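3.2 Sorting returned hand tools at the lending libraries

The four lending libraries in the study keep their stock in much the same way. Tools are held on open shelves, grouped by trade, and each carries a stamped number that is entered in a ledger when it goes out. Skorville and Brindov hold 2,000 items each, Kurkatach holds 1,000 and Pacheco, the largest, holds 4,000. The loan period is two weeks at all four, with one renewal allowed if no other member has asked for the tool.

Returns are handled differently. At Kurkatach and Pacheco the member hands the tool over at the desk, where it is checked and signed back in at once. At Skorville and Brindov the member leaves it in a tray by the door and the desk clears the tray at closing time. Vashisht, in an earlier note on the Skorville library, argued that the tray shortens queues but moves the work of checking to the end of the day, when staff are tired and the light is poor. Our own visits in May support the second part of this claim. We are less sure of the first, as the queue at Pacheco was rarely longer than at Skorville. 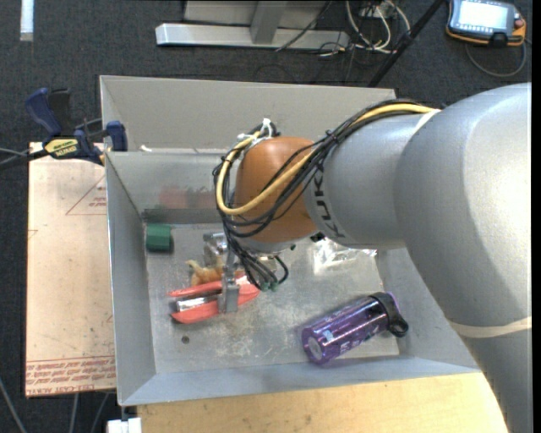 Figure 4. Red-orange object in a shallow grey metal tray.

Small items cause most of the trouble. A spade or a long saw is easy to match with its ledger entry, but pliers, clips and short screwdrivers are borrowed in groups and come back in groups, often mixed with the member's own tools. The stamped number on such items is small and wears away with use. Staff at Brindov told us that they go by handle colour when the number cannot be read, and then look for an open loan that fits. This works well when few loans are open. In spring, when gardens and sheds are being put in order, it leads to tools being signed in against the wrong member.

Wrong entries of this kind are seldom found until a reminder letter is sent. The member then says that the tool has been returned, the desk looks on the shelf, and the entry is corrected by hand. Ledgers at both tray libraries show such corrections in the margin, usually with initials but without a reason, so we could not separate matching errors from plain late returns. The fine is cancelled in either case.

Pacheco has dealt with worn numbers by restamping small tools every 8 months. Kurkatach does so only when a tool is in for repair. Neither library had written the practice down, and we rely here on what the desk staff said. The cost of restamping is taken up in Section 5.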